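Heditz thermal log set, release 2

Wednesday, April 9, 2025
By Hajnalka Kocsis

Heditz is a collection of temperature and clock-speed logs from phones under sustained load. It was put together to compare throttling behavior between firmware builds of the same handset. It is not a ranking of chipsets, and the device labels are coded for that reason.

Contents

The release holds 200 runs. Each run is one CSV file with a matching text file of notes. Columns are elapsed time, skin temperature, battery temperature, big-cluster clock, little-cluster clock and GPU clock. Temperatures are in degrees Celsius, clocks in MHz. Rows are written every 1000 ms. Missing readings are left blank and were not interpolated.

Collection

Handsets were charged to full, unplugged and left idle until skin temperature settled. The load script then ran three stages: video encode, a looped 3D render and a mixed stage. Screen brightness was fixed by hand, with the radios off. Malachy Ní Bhriain wrote the load script. Eamon Hennessy ran most of the sessions in March and checked the logs for clock resets.

The resting surface affects the skin reading, more so in the last stage. The notes file has a "surface" field for this, with the values stone, bamboo, foam or stand. Runs with different values should not be pooled. 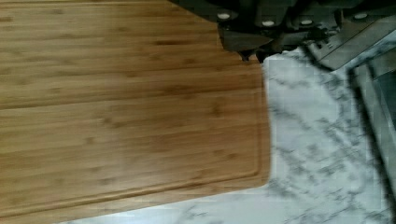

Bamboo board on a marble countertop.

Known problems

- Battery temperature on device C updates slowly and can lag the skin sensor by about 3 minutes.
- Some early files report the GPU clock as zero during the encode stage. Treat these as missing.
- Room temperature was noted at the start of each run only.

Changes from release 1

Time stamps are now relative to the start of load. The "case" field was dropped, as all runs are without a case. Duplicate rows at stage changes were removed by Milan Van der Linden.

Use

Parsing needs nothing beyond a standard CSV reader. Please cite the release number with any results, and send corrections to Hajnalka Kocsis with the run ID and row number.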